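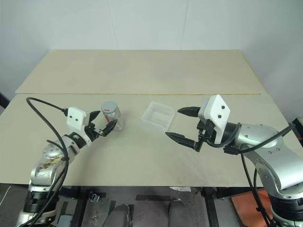 Pit stops and fuel: what we changed at Lindside
Speaker notes, club endurance evening, November

Slide 1. Title
Say who I am: Bogdan Iordache, race engineer on the Funari car. Thank Bucur for the room. Phones off please, questions at the end.

Slide 2. The race
Six hours, 41 cars at the start, mixed classes. We qualified mid-pack in ours and were never going to win it on lap time. The Follunitz car had more straight-line speed all weekend. Mention the resurfaced last corner — most people here drove it before the work.

Slide 3. Where the time goes
Give them a moment to read the chart. We spent 736 seconds in the pit lane over the race. Part of that is the speed limit, and you can't touch it. The rest is stopping on the marks, belts, fuel and tires. At the previous round we overshot the marks twice and had to push the car back.

Slide 4. Driver change
Old order: driver out, seat insert out, new driver in, belts, radio. New order: radio lead goes on while the shoulder belts are being done. The helper stays on the left side the whole time. We practiced it 40 times in the workshop with the car on stands, then again with it on the ground. It feels different on the ground, so do both.

Slide 5. Fuel
Minimum refuel time is in the regulations, so a quick crew gains nothing there. What matters is when you come in. We planned even stints and dropped the plan at the first safety car. Explain the call: pit lane open, tank under half, tires still fine. Fuel only, same driver. If someone asks about maximum stint length, we were inside it by 6 minutes.

Slide 6. What went wrong
Left rear wheel gun, third stop. Hose caught under the jack. Spare gun was behind the wall and should have been over it. Show the lap chart — we lost one place and didn't get it back.

Slide 7. For next season
Second spare gun. Board man to stand further forward. Written fuel numbers on the wall as well as on the laptop.
Leave this slide up for questions.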